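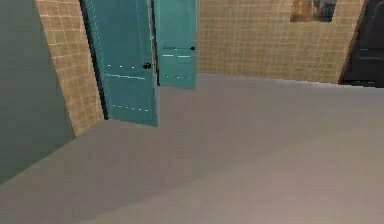

Grey floor and tan tiled wall, computer rendering.

Gellora Community Kitchen: Home Canning and Dried Foods Program
Progress report to the Doucet Fund
3/11/22

Period covered

This report covers the work done since our last report in September. It follows the headings in the grant letter. Spending is dealt with in the separate budget sheet.

Classes

The evening canning class ran as planned through the fall and stopped for the holidays. It started again with a shorter program, mainly because there is little fresh produce to work with in winter. We moved to citrus marmalade, pickled onions, and canned stock. Total attendance for the period was 112, counting people who came more than once each time they came. The grant letter asks for individual people as well, and we will report that number at year end when the sign-in sheets have been matched up.

Stock turned out to be the most popular session. Many people had canned jam before but had never used a pressure canner and were nervous of it. We now spend the first half hour on the canner alone — how the gasket fits, how to check the vent, how long to let it steam before the weight goes on — and only then start filling jars. The class runs late as a result, so from spring we will start it 30 minutes earlier.

Altitude adjustments caused confusion. The handout gave the sea level times in large type and the adjustment in a note at the bottom, and several people missed the note. The new handout has only the pressures and times for our own elevation.

Recipe testing

We agreed to test and write up a set of low-cost recipes using dried and home-canned foods. The ones finished so far are a split pea soup, a barley and mushroom casserole, a lentil chili, tomato rice, and a plain oat loaf. Each was cooked by staff first and then by people from the class, working only from the written recipe.

The oat loaf took the most work. The first version was gummy in the center even after extra time in the oven. Toasting the oats and cutting back the milk fixed the texture, but the crust then came out hard in the dark pans. The recipe now calls for a lighter pan and foil over the top for the last part of the baking. The lentil chili went through with one change, which was to add the tomatoes after the lentils are soft.

The barley casserole is good but slow, and we have had requests for a version that uses quick barley. We tried it twice and it came out soupy both times. It will be tested again with less broth.

Recipe cards

We printed 1000 sets of cards on heavier stock than last time, as the old ones curled when they got damp. Roughly half have gone out through the classes and the Turkarska food pantry. The pantry has asked for the cards to list substitutions, as its supply of canned tomatoes and onions is not steady. We will add a line for this at the next printing.

Web pages

The recipes are being moved to the Wivuveo site so that people can look them up on a phone. The soup and chili pages are up. The casserole page is waiting on the quick barley results, and the rice page needs its serving sizes checked against the card.
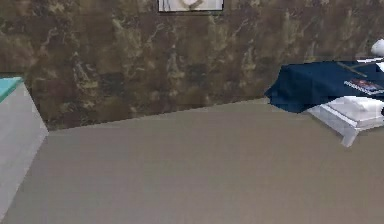
Marble-like brown wall and taupe floor, with the lower edge of a framed picture at the top. Computer rendering.

Equipment

The grant paid for 2 pressure canners, a jar rack, and a dial gauge tester. The canners are in regular use. The gauge tester arrived late, and we have used it to check gauges that people bring in from home. A number of those read low or high enough to need replacing, so we would like to offer gauge checks as a regular service before tomato season.

Jar lids are still hard to get at a steady price. We bought regular-mouth lids in bulk when they were available and have planned the spring classes around that size. Wide-mouth jars will be used for refrigerator pickles only, with plastic caps.

Problems and changes

The dehydrating class has not been held. The dehydrators we planned to buy were out of stock for most of the fall, and the model offered in their place has no temperature control, which we need for meat and for herbs. We ask the Fund's permission to carry this line over to the next period and to teach oven drying in the meantime.

Work for the next period

Hold the spring canning classes, starting with rhubarb and strawberries.
Retest the barley casserole with quick barley.
Add substitutions to the recipe cards before reprinting.
Finish the rice and casserole pages.
Set dates for gauge checks.
Buy dehydrators if the carryover is approved.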